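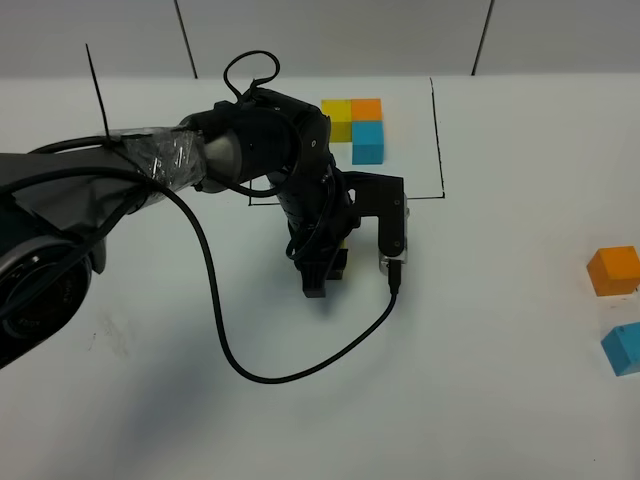

Robotic arm and gripper over a white tabletop.

Visit Report: Regional Office of Wamora, Abdel Rahman Building

Prepared for members of the Digital Commerce Exchange

Purpose of the visit

In October a delegation of 19 members visited the regional office of Wamora, the advertising and media sales company, on the upper floors of the Abdel Rahman Building. The visit was requested by members following the appointment of Lindsay Merrick as regional managing director. Several had asked how the change would affect existing contracts, and whether the company would continue to offer its advertising tools to smaller businesses on the present terms.

The delegation was led by Nabila Kettani, head of member programs at the Exchange. Yutong Wei took the notes on which this report is based. Wamora has read the report and corrected two job titles.

Arrival and opening remarks

Members were received at 9:30 a.m. and signed the usual visitor agreement. The agreement covers client names and prices seen on screens during the day, and for that reason neither appears in this report. Members who would like a copy of the agreement may ask the Exchange office.

Ms. Merrick spoke for half an hour. She joined Wamora from a retail group, where she was responsible for marketing in four countries, and she told members that she still thinks of herself as a client first. Her remarks dealt mainly with the structure of the office. Until this year the sales staff reported to the company's head office, while the client service staff reported locally. Both groups now report to her. The regional office has 41 employees, and she does not plan to add to that number before the end of the financial year.

"A client should not have to learn our chart in order to get an answer," Ms. Merrick said. "If they call the person they know, that person should be able to deal with it or walk down the hall."

Asked whether the new structure would mean higher minimum spending levels, she replied that no change had been decided and that any change would be announced a full quarter in advance. Members may wish to keep that undertaking in mind when renewing.

The commercial team

Nantana Phetsri, commercial director, presented the work of the sales teams. These are now organized by type of client, where they were formerly organized by type of media. Retail, travel and financial services each have a dedicated team. All other clients, including most of our members, are served by a general team under Ms. Phetsri's direct supervision.

She acknowledged that the general team had been slow to answer in the first weeks after the change. Requests had been sent to shared mailboxes that had no clear owner, and some were not opened for several days. Each account now has a named contact and a named deputy. Members who have not been told who their contact is should write to the office and ask.

Ms. Phetsri then described how campaign budgets are reviewed. The review takes place monthly and looks at spending against the plan agreed with the client. Where a campaign is spending too slowly, the contact is expected to call the client before the review and not after it. One member observed that this had not been his experience over the summer. Ms. Phetsri took the details and has since replied to him in writing.

The Ilovix platform

The second session concerned Ilovix, the system through which clients book and follow their online campaigns. Sơn Đỗ, who manages the product, gave the demonstration using a test account.

The main change for members is in the reporting pages. Results were formerly shown by campaign only. They can now be grouped by region, by audience or by date, and the same view can be saved and sent to a colleague who does not hold a login. Mr. Đỗ also showed the new approval step, which allows a business owner to review an advertisement before it is released. The step is switched off by default. Members who share an account with an outside agency are advised to switch it on.

Questions from the floor were chiefly about billing. Invoices from Ilovix list charges by booking number, and members reported difficulty in matching these to their own purchase orders. Mr. Đỗ confirmed that a purchase order field exists in the account settings but does not appear on the printed invoice. He agreed to raise the matter with the finance department and could not give a date.

A further question concerned the export of past results. These may be downloaded for the current year and the year before it. Older figures must be requested from the account contact, and there is no charge.
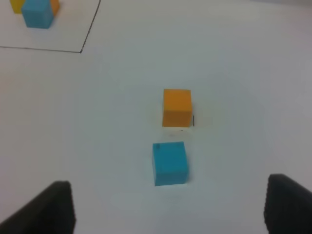 The Venus training program

After lunch members heard about Venus, Wamora's training program for people entering the advertising trade. It was started under the previous managing director, and Ms. Merrick has confirmed that it will continue. The stated goal is to train 1000 people in the region over the life of the program. Courses last 8 weeks and are taught in the evening, so that those already in work can attend.

The content is practical. Participants learn to write a brief, set a budget, book a campaign and read the results. They work on a sample campaign throughout and present it to a panel of Wamora staff at the end. Participants need not hold a degree, and Ms. Phetsri said that some of the strongest work had come from people who had run their own shops.

Ms. Kettani asked whether member businesses could nominate employees directly. Wamora is willing to accept nominations through the Exchange, provided that each nominee also completes the standard application. Places are not reserved. The company would also welcome members as guest speakers, in particular those who can talk about advertising on a small budget.

Some members felt that the course leans heavily toward Ilovix and says little about other booking systems. Ms. Merrick accepted the point and said that the course outline would be looked at again before the next intake.

Matters to be followed up

Wamora will reply to the Exchange on the purchase order field and on the revised Venus course outline. The Exchange will circulate the nomination form once it has been received. Ms. Kettani will write to members who reported slow answers from the general team and ask whether the position has improved.

Members who attended are asked to return their visitor badges, several of which were taken home. They may be left at the Exchange front desk during office hours.

Further questions on this report should be sent to Yutong Wei at the Exchange office. The slides from the morning sessions are available to members on request, with the pricing pages removed.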